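Keeping the Handhelds Honest: Upkeep on a Two-Gripper Set

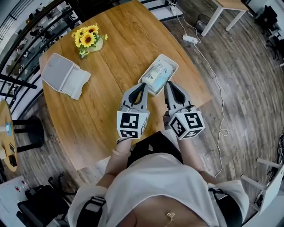 Both handheld grippers at the white tray, marker cubes below the fingers.

Kenji Zamora looks after the handheld grippers at Avgate, and most of his working day goes to two parts: the finger pads and the marker cubes. The grippers are used in left and right pairs. An operator holds one in each hand and does the task at a table, and the cube on each unit lets the tracking software recover where the fingers were.

"The cube is the instrument," Zamora says. "If it shifts on its mount, the fingers are still fine and the log is still full of numbers. The numbers are just wrong."

His limit for cube offset is 0.4 mm, which he writes on the service sheet as 400 microns. Past that the unit comes off the table. The check takes 10 minutes per pair on a fixture designed by Albane Lemaire, who wrote the calibration routine, called Trilus. The gripper is clamped, the fingers are closed on a gauge pin, and the cube is read from 13 poses.

Lemaire set that number. "Fewer poses and you miss a tilt," she says. "More and people stop doing it."

The pads are black and wear first at the tips. Zamora replaces them at 2000 closures, or sooner if the edge has started to lift. Flat packages in plastic wrapping are hard on them, he says, as the operator tends to squeeze and slide before lifting. New pads go on with a thin adhesive film and sit overnight under a clip. He does not use liquid glue -- it creeps into the finger joint.

Cleaning is a dry cloth on the cubes and alcohol on the pads. Alcohol on the printed markers took the black off one face in April, and the whole cube had to be reprinted.

Asked what he would change, Zamora names the screws. The cube is held by two, and both can be reached only with the fingers fully open. He has asked for a third, on the underside. Lemaire is not convinced. "A third screw is a third thing to torque," she says.

The drawing for the new mount is with the machine shop. Until it comes back, both screws get a paint mark after tightening, and the mark is checked at the start of each shift.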